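Keletgate Bench Pair - two-arm chore station

Home > Equipment > Benchtop > Two-arm stations

Stock: 42 in the Lalident warehouse. Next batch April.

Two arms, one frame, one table. Made for people who want to find out if a machine can do the small fiddly jobs yet, at home or on a shop counter, without buying a full-size robot to do it. Page rewritten by Eyerusalem Kassa, bench equipment. Questions at the bottom, mostly answered by Zainab Jibrin.

Quick version for those in a rush

- Two white arms, black grippers, a small camera on each
- Aluminium frame, front rail, both mounting plates fitted before it leaves us
- Admasu control software, one licence per station
- Chore packs sold separately (see Chore packs)
- Not a finished household robot. Please read the next bit before ordering

Can it do chores yet?

Some. Slowly. Depends on the chore and depends what you call done.

We get asked this every week so here is where we stand. Picking up a block and putting it in a tub - yes, fine, leave it running. Wiping a flat surface - yes if you're not fussy about corners. Folding a tea towel - sort of, and you'll want to do it again yourself. Plugging and unplugging things - this is the one people ask for most and the one we spend most time on. Sorting out the drawer of chargers, clearing the till counter, swapping a plug from one strip to another. Sounds like nothing. A seven year old does it without looking.

For an arm it's horrible. A plug has to go in straight, at the right angle, with a push, and if it is a millimetre out it just sits on top of the socket looking as if it's in. Pulling out is easier than putting in, but then the strip comes up off the table along with the adapter unless the second arm holds it down. Which is most of the reason we sell these in pairs.

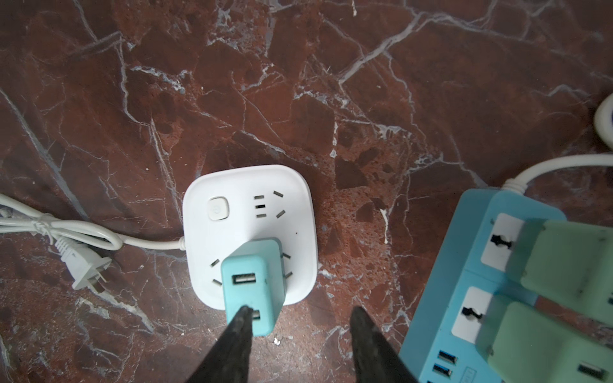
Loose cable is the other thing. Blocks stay where you put them, cable doesn't. Move one end and the other end moves as well, and the arm's idea of where everything was is now out of date. If you are new to this, start with adapters and short leads and work up to the long ones. Don't start with a full coil, you'll only get cross.

Zainab's trial, since people keep emailing for it

300 tries at taking a plug-in adapter out of a power strip. Nothing live, strips not connected to the mains, same table throughout. Counted as done only if the adapter came clear and was set down again, not dropped. The full table is in the Vukivine notes, which come in the box and also on request. Short form: good when the adapter stands up on its own with room either side. Poor when two are next to each other, the fingers want a gap to get in. Putting back in is well behind taking out and we don't quote a number for it, as it changes too much from one adapter shape to the next.

Shop use: one customer has a pair going on a phone accessory counter, tidying returned chargers back into trays after closing. It gets through 30 in an evening. A person does that in the time it takes the kettle to boil. But the person has gone home by then, so they're happy with it. Another customer sent theirs back, wanted it to untangle extension leads. We had told them it wouldn't.

What you get

Two arms, left and right. They mirror each other but are not the same part, so if you order a spare please say which side.
Two grippers, two fingers each. Fingers are dark and slightly rubbery and they do wear, see Spares.
Two wrist cameras, fitted.
Frame with posts, crossbar and side rail.
Front rail with both mounting plates.
Cables, power supply, hex keys.
Printed quick start (a bit out of date, the one on the download page is newer).

Not in the box: table top, computer, anything to pick up.

Table tops

Any flat top will do. Shiny or busy ones are harder for the cameras, plain matt is easiest. That said, real kitchens and real counters are not plain and matt, and if you only ever practise on a grey sheet you'll get a nasty suprise the first time you move it. Several of our customers run a marble pattern on purpose, same with patterned walls. Start easy, then make it awkward.

Setting up

Allow an afternoon. Two people for the frame, one for the rest.

1. Frame together, square it before tightening anything.
2. Front rail on, plates face inwards.
3. Arms on plates. The ribbed cable guard needs slack, don't pull it tight to look neat.
4. Run both arms through the full stretch with nothing on the table. If they can touch each other they will.
5. Then put your things out. Few at first.

Leave the circuit boards on the plates clear. No drinks on the table please. We have had two back with tea in them. 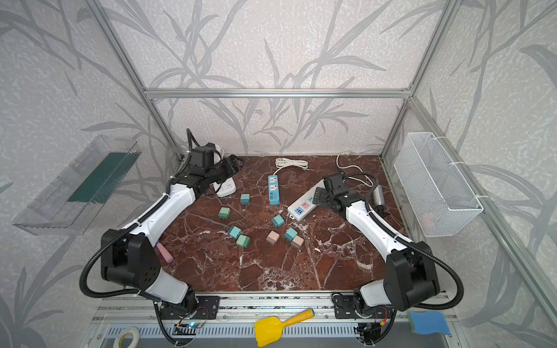
Keep spare bits off the front rail while it's running, and have a place for everything within reach, because you will be resetting the table far more often than you think. Trays and baskets fix to the frame quite happily with cable ties. No need for our bracket kit unless you want it to look smart.

Chore packs

Plug and socket pack - power strips, plug-in adapters, loose leads. Sent without fuses. Use unplugged only. This is the popular one.
Wipe and sweep pack - sponges, a small shovel, crumbs (plastic).
Sort and stack pack - blocks and tubs, dull but do it first.
Kitchen drawer pack - coming, no date. Spoons are holding it up.

Packs can be mixed. Colours vary by batch and we can't pick them for you. If you need every adapter the same, ask before ordering and we'll see whats on the shelf.

Spares

Finger pads, pair. Change them when they go smooth. Heavy plug work, reckon on 400 grips a set before they start to slip, less on glossy plastic.
Wrist camera, left or right.
Cable guard, ribbed.
Mounting plate with board.
Front rail, bare.

Safety, short

Never live sockets. Not to test, not once. The arms don't know what mains is and the fingers were never meant for it. Keep hair, sleeves and lanyards back. There is a stop button, fix it where you can hit it without leaning over the table. Under 16s with an adult only.

Questions

Can I buy one arm?
Yes, but you'll be back for the other. One arm can't hold a strip and pull a plug. It's fine for sorting.

Does it learn by itself?
No. You show it, a lot, by hand, and then it has a go. How good it gets is mostly down to how patient you were. Mix up the starting positions or it'll only know the one layout.

Will it work in my actual kitchen?
On a worktop, in its frame, yes. It doesn't travel. If you want something that comes and finds the mess then no, and we don't sell one.

How fast is it?
Slower than you. You can turn the speed up in Admasu but plug work gets worse before it gets quicker. Most people turn it back down.

UK plugs?
Flat adapters and two-pin are easier. The big three-pin ones are stiff and the gripper tends to give up first. Zainab is trying longer fingers, no promises.

Is it worth it for a small shop?
For saving wages, no, not this year. For finding out which jobs could go to a machine later on, and which ones you'd be daft to try - yes, we think so. Quite a few owners have told us the second list was the useful one.

Returns
Thirty days, in the frame box, with both plates. Please take your things out of the basket first. We posted somebody's door keys back in April.

Ordering

By the form or by phone, 9 till 4. Carriage is by pallet, kerbside only, so have someone there to lift. Lead time is on the form and it's kept up to date. Trade and school accounts ask for Eyerusalem. Anything about plug trials or the Vukivine notes ask for Zainab, email is better than phone for her.

Related: Single arm starter - Frame only - Finger pad multipack - Admasu licence transfer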